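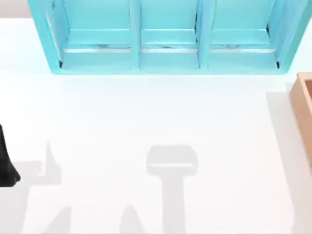
ridgeback_ml
Comparing two parallel grippers in sim before we order either, the Inirell and the Dekness, both on the Ojeda controller at 50 Hz. Task is shelf to tray transfer. My problem is the camera more than the jaws. From the high view I get all three bays of the turquoise shelf but lose its top, the wooden tray is clipped on the right, and the only piece of gripper I can see directly is a black sliver at the left. Everything else of the arms is shadow on the white table. Before I collect 16 runs per gripper I would like opinions on whether this view is usable for the comparison or whether I should move it and re-calibrate. Renderer is Eltau, default lights.

pawl_and_pin
Move it. You can't score a grasp you can't see. If the tray rim is clipped you will also have trouble deciding whether a part was released inside or on the edge.

ozonelayer
Depends what is being scored. If success comes from simulator state, the camera only matters to the policy. Are you training on this view or just watching it?

ridgeback_ml
Training on it, plus 2 wrist views. Success comes from state.

ozonelayer
Then I would leave it for now. The wrist views cover the jaws at close range and the high view gives shelf layout. The compartments are different widths, so approach clearance matters and you can read the dividers well enough from up there.

pawl_and_pin
Disagree. The wrist views are the ones that change when he swaps gripper. Different finger length, different occlusion. The high view is the only one that stays fixed across both conditions, so it ought to be the good one.

ridgeback_ml
Fair point, I had not thought of it as the control. Second render, same set-up:

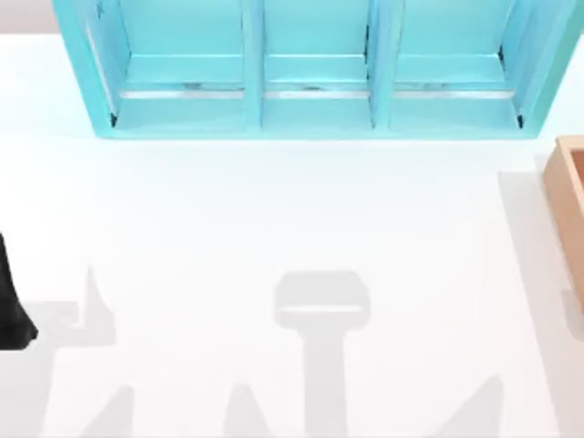

Gripper shadow centre, stem running down to the bottom edge. Shelf cut off at the top.

hexkey_9
Look at the shadows. That central one has the rounded head and the lighter band across it, so you can read the jaw outline straight off the table. A network will do the same. Train with those lights and you may get a policy which locates the gripper by its shadow, then fails on the real cell where the lamps are somewhere else. Randomise the light position or switch shadows off for half the runs.

ozonelayer
Randomise, yes. Off, no. The real table will have shadows too.

hexkey_9
Half the runs is not all of them. But fine, randomise first and look at the numbers.

pawl_and_pin
The silvery strips at the bottom of the shelf bays bother me as well. If those are specular they will shift with the light. Check the material before blaming the gripper for misses near the floor of a bay.

ridgeback_ml
Will check. Plan is: raise the camera and tilt it until the shelf top and the full tray are in view, vary the light, keep 50 Hz on both. I am not changing finger pads in the same batch -- had that mistake in November and could not separate the two effects afterwards.

ozonelayer
If you raise it, keep the resolution up. The middle bay gets small quickly. I still think you are spending a day on the wrong camera.

pawl_and_pin
A day is cheap next to 32 runs you have to repeat.

ridgeback_ml
Calibration is running with the new pose. First 9 Inirell runs go in tonight, then the same seeds on the Dekness. I will post the grasp failures by bay.

Contact the moderators | Copyright forum members, posts remain the property of their authors | Back to top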